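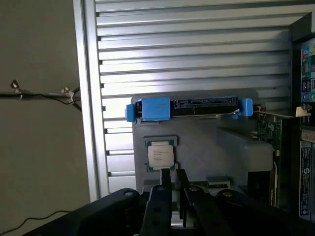
Der zweite Winter für den alten Rechner

Warum sich das Aufrüsten gebrauchter Bürocomputer wieder lohnt und wo es an Grenzen stößt

Dezember 2019

Im Januar endet der kostenlose Support für Windows 7. In vielen Büros stehen deshalb seit dem Herbst Geräte auf dem Flur, die jahrelang ihren Dienst getan haben und jetzt abgeholt werden sollen. Ein Teil davon geht in die Verwertung, ein anderer kommt zu Händlern, die gebrauchte Rechner prüfen, säubern und weiterverkaufen.

Einer dieser Betriebe ist Rudel. Die Werkstatt liegt in einem Gewerbehof hinter einer Druckerei und verarbeitet 300 Geräte im Monat. Ruairi Farquharson leitet sie seit elf Jahren. Er kam aus dem Kopiererservice und hat anfangs alles allein gemacht, vom Abholen bis zur Rechnung.

Die meisten Rechner stammen aus Leasingverträgen. Sie sind vier oder fünf Jahre alt, haben in klimatisierten Räumen gestanden und wurden selten bewegt. Farquharson nimmt sie lieber als Privatgeräte. »Bei einer Firma bekomme ich eine Palette mit demselben Modell. Da weiß ich nach dem dritten Gehäuse, was mich bei den übrigen erwartet.« Bei Privatgeräten sei jedes anders, und in manchen fänden sich Staubschichten, Haare und Tabakreste.

Zuerst wird gelöscht. Die Datenträger werden überschrieben, das Protokoll geht an den früheren Besitzer. Platten, die dabei Fehler melden, werden geschreddert. Danach folgt die Sichtprüfung: Netzteil, Lüfter, Kondensatoren, Anschlüsse. Erst wenn das alles in Ordnung ist, wird entschieden, was getauscht wird.

Speicher, Laufwerk, Prozessor

Der größte Gewinn kommt fast immer vom Laufwerk. Wer eine mechanische Festplatte gegen eine SSD tauscht, merkt den Unterschied schon beim Einschalten. Danach kommt der Arbeitsspeicher. Vier Gigabyte reichen für eine Textverarbeitung, aber kaum noch für einen Browser mit zwanzig offenen Seiten.

Der Prozessor steht an dritter Stelle. Ein Wechsel ist bei vielen Bürorechnern möglich, wird aber selten gemacht. Der neue muss zum Sockel passen, das BIOS muss ihn kennen, und der vorhandene Kühler muss die Abwärme bewältigen. Gebrauchte Modelle der oberen Leistungsklasse sind außerdem erstaunlich teuer geblieben. Bei Rudel lohnt sich der Tausch nur, wenn passende Exemplare aus Schlachtgeräten vorhanden sind. Die alte Wärmeleitpaste wird entfernt, neue aufgetragen, danach läuft ein Belastungstest über Nacht.

Ein so überarbeiteter Rechner kostet bei Rudel je nach Ausstattung bis zu 360 Euro. Dafür gibt es ein Jahr Gewährleistung. Zu den Kunden gehören Arztpraxen, Fahrschulen, Vereine und Eltern, deren Kinder ein Gerät für die Schule brauchen.

Was sich nicht lohnt

Jessie MacBrayne sieht die Sache nüchterner. Sie berät kleine Unternehmen bei der Beschaffung und hat im September für ihren Kunden Semple, einen Hersteller von Fensterbeschlägen, 53 Arbeitsplätze durchgerechnet. In der Verwaltung sprach alles für gebrauchte Geräte. In der Konstruktion sprach alles dagegen. »Wenn jemand den halben Vormittag auf ein Modell wartet, ist die Ersparnis nach wenigen Wochen weg«, sagt sie.

Auch beim Stromverbrauch rät sie zum Nachmessen. Ältere Bürorechner brauchen im Leerlauf oft mehr als aktuelle Kompaktgeräte. Bei einem Rechner, der morgens zwei Stunden läuft, fällt das kaum auf. An einem Empfang, der rund um die Uhr besetzt ist, kann es die Rechnung verändern.

Schwierig sind nach ihrer Erfahrung Geräte mit Sonderbauformen. Ein Netzteil im eigenen Format des Herstellers ist nach sechs Jahren oft nur noch gebraucht zu bekommen. Ähnlich verhält es sich mit sehr flachen Notebooks, bei denen der Speicher verlötet und der Akku verklebt ist.

Worauf Käufer achten sollten

Seriöse Händler nennen die genaue Modellbezeichnung, das Alter und die getauschten Teile. Steht im Angebot nur »Intel i5, 8 GB, wie neu«, fehlt das Wichtigste, denn unter dieser Bezeichnung wurden über viele Jahre sehr verschiedene Prozessoren verkauft. Nachfragen sollte man auch, ob eine gültige Windows-Lizenz dabei ist und ob Tastatur und Netzkabel mitgeliefert werden.

Farquharson will im kommenden Jahr einen zweiten Raum anmieten. Die Anfragen wegen Windows 7 reichen schon jetzt bis in den Februar, und die Regale im Lager sind voll.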